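Robot Cell Operator (2 positions), Fesis Components, Kemeys plant

Fesis has assembled small fittings by hand at Kemeys since 2015. From June, part of the cap and collar work moves to two-handed robot cells. Assemblers currently on that work will be retrained as cell operators at their existing classification. Both positions below are additional to that group.

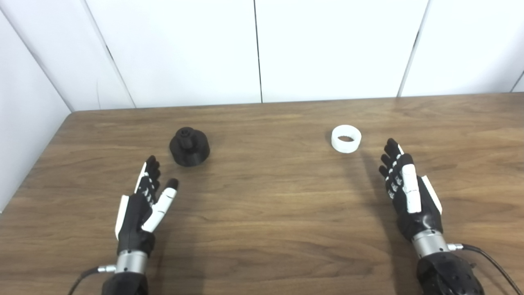

The role replaces repetitive hand assembly with set-up, supervision and fault recovery. Operators will rotate through the cells and manual inspection. No operator will be rostered on a cell for a full shift.

Duties
Present parts to the cell and check their orientation.
Monitor grasps, log faults and recover dropped or misaligned parts.
Isolate the cell before reaching into the work area.
Check wrist connectors and cable runs at the start of each shift. 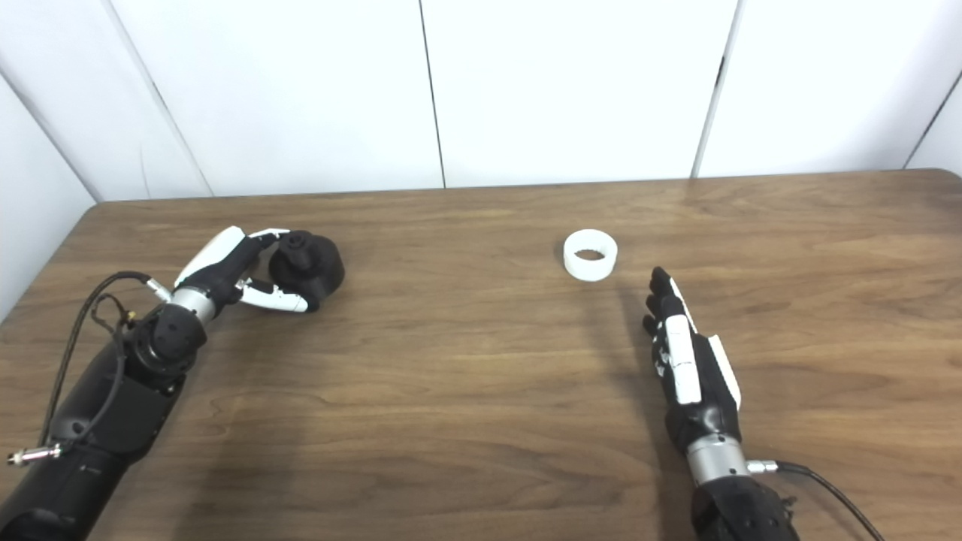 Selection criteria
Experience in light assembly, packing or machine operation. A robotics qualification is not required.
Ability to write a clear fault report.
Completion of the 50-hour paid training program, delivered on site.

Enquiries to Usa Bunnag, Production, extension 264. Questions about rosters or classification may be directed to the employee representative, Vinh Châu. Quote "Cell Operator, Kemeys" on your application.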